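Clevier Student Robotics Project
Progress report to the Pornach Fund
Oct 6, 2025

1. Period covered

This report covers work from the start of August to the date above. It follows the proposal approved in spring and uses the same work package numbers. Spending is reported separately on the fund's own form.

2. Summary

The student team is building and testing a set of household cleaning tasks for a humanoid robot. The first task in the plan is handling a cloth at a bathroom sink. Data collection for that task has started and is ahead of the schedule in the proposal. Training on the recorded runs has started later than planned. The second task, folding towels, has not been started.

3. Work package 1: test room

The bathroom set is in use. The vanity had to be moved once after the first week, when students found that the robot could not reach the back of the basin without leaning on the rim. The starting area on the floor was then marked again and the fixed camera was recalibrated. Runs recorded before the move have been kept but are not counted in this report.

The one open item is cable routing. The cables still limit how far the robot can turn toward the door. The team has priced an overhead track and will ask for it under the equipment line in the next period.

4. Work package 2: recorded runs

The target for the full year is 500 usable runs. The team has 169 so far. A run is usable when both camera views are complete, the arm log has no gaps, and two students have checked the labels separately.

Most rejected runs failed on the arm log. The cause was a clock setting on the logging computer, which was corrected in August. The next most common problem was the cloth slipping out of the hand when it was picked up by one thin fold. Students now label these runs as failed grasps and keep them in a separate set, and they will be used in the second half of the year.

Dark cloth is harder for the labelers than light cloth because the folds do not show well from the fixed camera. The head view helps with this. The labeling guide has been changed so that the head view is opened first.

5. Work package 3: training and testing

The Brulov code base was chosen over writing our own. Setup took longer than expected and used up 4 weeks of the schedule. A first model has been trained on the wiping part of the task only. It has been tested in simulation and not yet on the robot. Testing on the robot will begin once the emergency stop procedure has been signed off by the school.

6. Student participation

There are 10 students in the project this term. Each one works in recording, labeling or code and changes groups at midterm. The Wei workshop on safe operation is required before a student can enter the test room while the robot is powered. All current students have completed it.

7. Next period

Finish the first half of the recorded runs. Submit the request for the cable track. Begin robot testing of the wiping model. Write the task description for towel folding and send it to the fund for comment.

8. Pictures 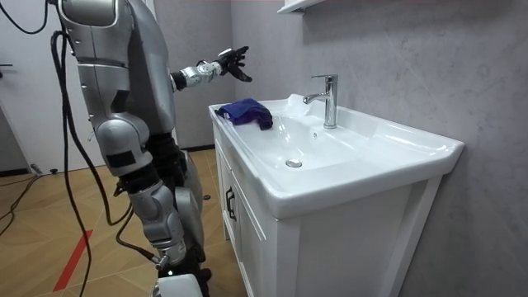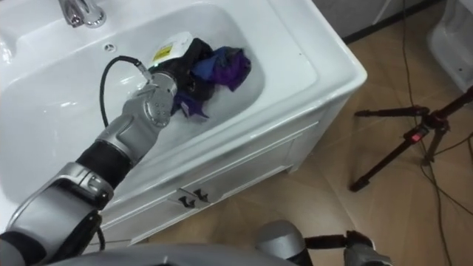
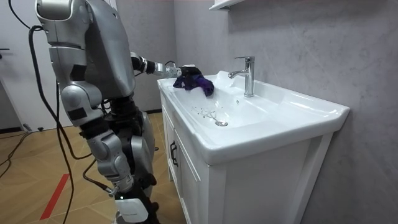
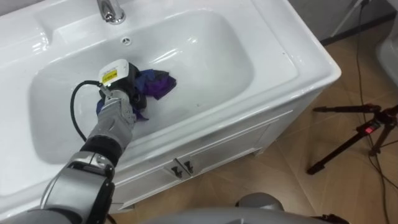 Work package 2, cloth task at the bathroom sink. Fixed camera and head views.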